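Equipment planning for a small bench-automation cell
Course handout, week 4. Bring this to the budgeting session, marked up.

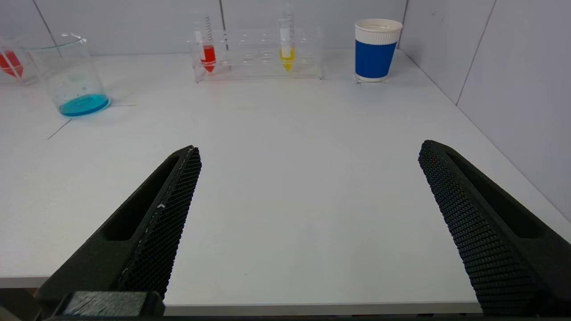 Fig. 1. Two-finger gripper with textured pads, wrist camera view. Beaker, tube rack and paper cup at the back of the table.

Why start with the fingers

Most first budgets start with the arm. Arm is the biggest line, has the nicest brochure, gets all the meeting time. Then the fingers get whatever is left over. Do it the other way round for this assignment. Start at the object, work back: object, pad, finger, gripper, wrist, arm, table, room.

Look at Fig. 1 and list what a gripper would have to handle on that table. A glass beaker with a lip. Conical tubes standing in a clear rack. A paper cup. One pair of fingers, very different jobs. Glass wants friction and a gentle close. Paper cup will crush if the force setting is left over from the beaker. Tubes need a narrow approach between neighbors if the rack fills up (in the figure most of the holes are empty, don't plan for that).

So question one on the worksheet: what is the widest thing, the narrowest thing and the weakest thing you will pick up? Write it down before you open any catalog.

Budget lines

Use the course template. Our made-up currency is the "unit" so that nobody argues about exchange rates. Total for the exercise is 396 units. Prices below are the class price list, not quotes.

Arm with controller: 200
Gripper, two-finger, one set of fingers: 60
Spare finger pads, per set: 4
Wrist camera with bracket and cable: 20
Table and side panels: 32
Racks, beakers, cups, dye: 8
Safety review and signage: 20
Integration labor: whatever remains

Add it up yourselves. One set of pads gets you to 344, so there are 52 left for labor. That's thin. Last time the course ran, several groups put labor at zero and then wrote three pages on how the students would set it all up over a weekend. Marked down for it.

Pads are a consumable

Textured pads wear. They also pick up lint, dust, bits of label, dried dye. Small white speck on the left pad edge in the figure, for instance, whatever it is. Budget for cleaning time and for replacement, and put them in seperate lines, cleaning is labor and pads are stock.

Rule for the exercise: two spare sets on the shelf at all times, reorder when you open the second. Lead time matters more than price here. A pad set costs 4 units. A cell standing idle costs a lot more, so work out your own daily figure and use it.

Ask the supplier:
- are pads sold without the finger?
- screwed, clipped or glued?
- what cleaning fluid is allowed, and is that in writing
- can we get a sample pad before order

Wrist camera

Cheap line, causes most of the late changes. Check the fingers in view when they are open AND when they are closed. In Fig. 1 the fingers take up a good part of the lower view but there's a wide gap between them, with table showing through. The right finger hides part of where the side wall meets the table. Is that a problem? Depends on what you put over there. Say so in your plan.

Cable routing goes with the camera, not with the arm. Put it in the camera line. Same for spare cable.

Clear things

Clear rack, clear glass, white table. Hard to see, for people too. Colored liquid helps you find the bottom of a tube and does nothing for the rim. Cost out at least one of these:
- colored rim tape or a marker band
- a darker mat under the glassware
- more lighting, or just different lighting
- fixed positions drawn on the table

Drawn positions cost next to nothing. Note the thin dark lines around the beaker base in Fig. 1, and the faint square under the cup. Put an hour of labor in for drawing and re-drawing anyway, lines wear off with cleaning.

Comparing quotes

You'll get three quote sheets: Isora, Mosquera, Vurico. All written for the class. They don't line up on purpose. Isora bundles the fingers, Mosquera lists them as an option on page two, Vurico leaves the controller out of the headline number. Before comparing anything rewrite all three into our lines. Same order, same units. Blank cell means you have to ask, it does not mean zero.

Shipping to the Seddale site is extra on two of the three. Find which.

Timing

Cell has to be usable by August. Work backwards. Arm lead time is long but known. Custom fingers are shorter but they slip, one drawing revision and you lose your slot. Order standard fingers with the gripper, run with those, custom ones later if the tests say so.

Don't forget receiving and unpacking. And somebody to sign for it.

Common mistakes (from old submissions)

Payload quoted without the gripper's own weight.
Table bought before reach was checked. Side panels block the elbow.
Spares listed as "as needed".
No contingency. Or contingency spent on a nicer arm.
Glassware left out completley because "the lab has some".

To hand in, 9 May 2026

One page budget in the template. One page of reasons, fragments fine, no brochure language. Quote comparison table attached. If you changed a price, say where and why. State which single line you would cut first if the total dropped by a tenth, and what the cell could no longer do.

Groups of two or three. Template is in the course folder under planning, use the newer file, the old one adds the shipping twice.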